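4. Getting books and documents onto your Drorkex

Your reader comes with the quick guide and two dictionaries already stored. Everything else you add yourself, by cable, over Wi-Fi or with a memory card. The steps below assume you have finished section 3 and that the battery icon shows at least 20 percent.

4.1 Copying by USB cable

1. Wake the reader and go to the Home page.
2. Plug the small end of the cable into the port on the bottom edge.
3. Plug the other end into your computer.
4. Tap File transfer when the reader asks what to do. If you tap Charge only by mistake, unplug the cable and start again from step 2.
5. On the computer, open the drive named DRORKEX.
6. Drag your files into the Books folder. You can make folders inside it, up to 12 levels deep.
7. Eject the drive, then unplug.

Caution: Do not unplug the cable while the transfer icon is moving. Files may be damaged and the library may have to be rebuilt (see 4.4).

Note: Some long charging cables carry power only. If the drive does not appear, try the cable from the box. 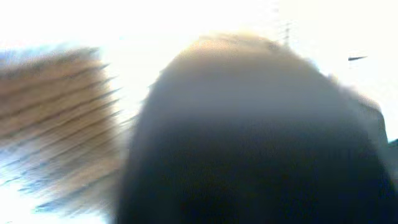

4.2 Sending over Wi-Fi with Undik

Undik is the transfer app for phones and computers. The reader and the other device must be on the same network.

1. On the reader, open Settings > Connections > Undik and turn on Receive files.
2. Write down the code on the screen. It is good for 20 minutes.
3. Open Undik on your phone or computer and tap Add reader.
4. Enter the code and give the reader a name.
5. Choose the files to send and tap Send.

Files arrive in the Inbox folder. Move them to Books if you want them to show up under Authors and Series – files left in Inbox are listed by date only.

The largest single file Undik will accept is 320 MB. Use the cable for anything bigger, such as scanned textbooks and long comics.

Note: Guest networks in hotels and schools often keep devices from seeing each other. If Undik says "No reader found," use the cable.

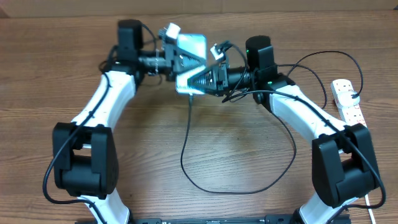

Fig. 4-2. Two arms over a wooden tabletop.

4.3 Using a memory card

1. Turn the reader off completely. Sleep is not enough.
2. Open the cover on the left side with a fingernail.
3. Push the card in, label side up, until it clicks.
4. Close the cover and turn the reader on.
5. When asked, tap Add to library.

Cards must be formatted as FAT32 or exFAT. The reader will offer to format a card it cannot read.

Caution: Formatting erases everything on the card.

Books on a card disappear from the library when the card is taken out. Your bookmarks and notes are kept in the reader's own memory and come back with the card.

4.4 If a book does not show up

Check that the file type is EPUB, PDF, TXT or CBZ. Books with copy protection must be opened first with the account they were bought under.

If the type is right, rebuild the library:

1. Go to Settings > Storage > Rebuild library.
2. Tap Start and leave the reader alone until the Home page returns. A large library can take several minutes, and the screen will flash a few times.
3. Open All books and sort by Date added.

PDFs made from scans have no text inside them, so font size and dictionary lookup are grayed out. Use Crop margins – in the page menu – to make the print larger.

Section 4 revised in July by Teresa Quintela for software version 2. Corrections to Arlo Lyons at the Sirnstead office.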